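Petition signatures for the Norneo recall — 92 tossed?

marlow_st
The city clerk posted the count this morning. The recall petition needed 3,000 valid signatures and came up short after 92 were thrown out. Most were rejected for a missing street number. Does anyone know if the organizers can fix those, or is it over?

culvert_kid
They can appeal. The charter gives them 4 days from the notice. I signed at the table outside Fuka and the person there never told us to print the full address.
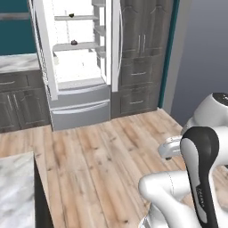
Re: Petition signatures for the Norneo recall

busta_road_resident
The form says "full street address" above the line. I don't see how that is the clerk's fault. If you let 92 slide this time, you have to let them slide every time.

culvert_kid
I didn't say it was her fault. But the clerk has the voter roll right there. A name and a matching signature should be enough to find somebody.

marlow_st
Is that what the charter says, or what you would like it to say?

culvert_kid
Section 2 says "sufficient to identify the voter." Read it yourself. That is what Vestergaard argued at the May meeting over the Busta annexation petition, and the council went along with it. 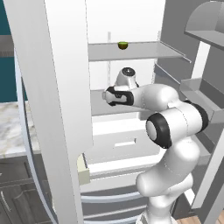

Re: Re: Petition signatures for the Norneo recall

busta_road_resident
That was a zoning petition. Recalls have their own section and it is stricter. A judge may see it your way — I doubt it.

hillside_pat
I voted for the mayor and I still think they should get the hearing. Does it cost anything to file the appeal?

marlow_st
No fee that I can find. The form is at the clerk's counter and they close at 4.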